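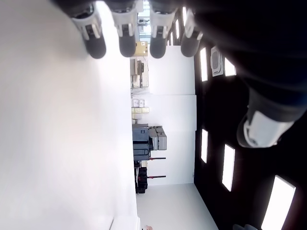 The hall on a Wednesday

Extra Time

By the 88th minute Štefánia Bartoš could not feel her left foot, and she thought this was maybe a good thing, as the left foot was the one that hurt.

Bulley were leading one to nil. They had been leading since before half time, when Olumide Eze put his head to a corner and the ball went in off the back of somebody's neck. It was not a beautiful goal. In the Sarpong Cup a mixed side from a town with one bakery does not ask for beautiful goals.

"Stay home!" shouted Panya Phetsri from the bench. She shouted it at everyone. All season it had been her only tactic, and it had taken them to a semifinal in August, in the rain, in front of nearly 500 people.

Grivex came forward again. They wore new green jerseys, and their centre forward was a tall boy called Rafferty Ruiz-Ortega, who was 18 and had already been promised to a bigger club. He ran like a person who has never been tired. Štefánia had followed him the whole evening. At the beginning he said sorry when he stepped on her. Now he didn't say it anymore.

The cross came in low. She saw it late, and she saw also that Rafferty had gone to the near post and that she had gone nowhere. Behind her Ekene Igwe was moving in his goal. She could hear his boots in the mud.

She put out the foot she could not feel.

The ball touched it, or touched the ground beside it, she never knew. It changed its way by the width of a hand, went past Rafferty, past Ekene's fingers, and hit the inside of the post. Then it rolled along the line, slowly, in the manner of an old man looking for his keys. Ekene fell on it with his whole body.

"Yours?" he said from the mud.

"Yours," she said.

He kicked it as far as he could. The referee looked at his watch and did not whistle. Two more minutes, then another one that belonged to no clock. Olumide held the ball at the corner flag with his big back turned to three green players, and they kicked his ankles, and he laughed at them.

When the whistle came she sat down where she was. The grass was cold and it was very pleasant to sit on it. Rafferty came over and gave her his hand, and she looked at it for a moment before she took it.

"Did you touch that one?" he asked.

"I don't know."

"I think you touched it."

"Then I touched it," she said, and he pulled her up.

In the change room everybody was singing except Ekene, who was looking for his other sock. Panya stood by the door with the fixture list in a plastic sleeve. The final was against Eltetix, away, on a real ground with a roof on one side. She read out the time of the bus, and then she read it again more loudly.

Štefánia took off her left boot. The foot was the colour of a plum. She put the boot back on, tied it loosely, and asked what song it was.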